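Sun 26 September

Shelving, north wall, Drenthorpe workshop

Carried on from the clear-out list. Aim for the session: get the black wire unit ready for the Szalai sample trays, top shelf first, and find out what is living on the lower one.

Position. Unit is against the white wall, on the stretch with the grey rail. Left it where it was. Moving it further along would put it in the way of the door to the Fimitz store, and Etelka needs that door for the long trolley. The rail runs behind the posts, so the unit can't go hard up to the plaster at shelf height. Accepted the gap. Trays are shallower than the shelf anyway.

Shelf level. Checked with the short spirit level, front to back and then across. Across was good. Front to back it leaned towards the room by less than half a bubble. Gave the front feet a turn each, rechecked, then gave the left one a bit more. Both directions now read centre. Feet are finger tight only; lock nuts not fitted, we seem to have lost them in the June move. Asked Béla to look in the Pallov drawer.

Clips. These are the usual two-part plastic sleeves, tapered, snapped round the groove in the post, with the shelf collar pushed down over them. Easy to get one half a groove out, and then the shelf rocks at one corner. Went round all of the top shelf clips by feel. One had been put on upside down. Lifted that corner, reversed it, tapped the collar down with the rubber mallet. Rocking gone.

Load. Pallov trays weigh 8 kg each when full. Intend to put 5 on the top shelf, side by side on edge in the rack insert, so 40 kg plus the insert. No rating plate found on the unit. Until we have a figure from the supplier I would treat that as the limit and keep the load over the posts — no single heavy item in the middle of the mesh. Unit height is 1670 mm on the drawing Etelka filed, which I have not checked against the real thing.
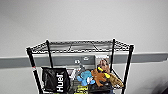
Wire unit, north wall. Top shelf clear, lower shelf still to sort.

Lower shelf is general overflow and none of it belongs to the Szalai work. The Huel bag and the grey soft toy are personal items, owners to be asked. Same for the pinkish-purple package beside the bag. I have not opened anything or thrown anything away. Note left on the bench, addressed to everybody, asking for the lot to be claimed by the end of the week. Unclaimed items go in the lidded crate under the stairs, labelled with the date, and stay there for a month.

Etelka would like the lower shelf kept for soft and light things permanently, on the grounds that people will dump them somewhere regardless. I would sooner have the empty tray lids there. Not settled. If we do allow it, a bin or tub is needed, as small items work their way through the mesh and end up on the floor behind.

Mesh liner. The trays have narrow runners and will drop between the wires if put down carelessly. Options are a cut sheet of 6 mm ply or the clear plastic liner sold for this sort of shelf. Ply is in stock and stiffer, but it hides the collars and has to be notched at the corners to sit flat. Will cut one from the offcuts and try it before ordering. Corner notches to be marked from the shelf itself, the posts are not all the same distance in from the rim.

Wall fixing. None at present. With the top loaded and the bottom nearly empty I don't like it free-standing. The rail is not to be used for this, I don't know what it is fixed to. Separate strap and plate into the wall above it, after a check for cables.

To do
Lock nuts — Béla
Supplier load figure — me
Cut and notch ply — me, Béla to help with the bandsaw
Cable check, then strap — Etelka
Check overall height with a tape
No trays up until the strap is on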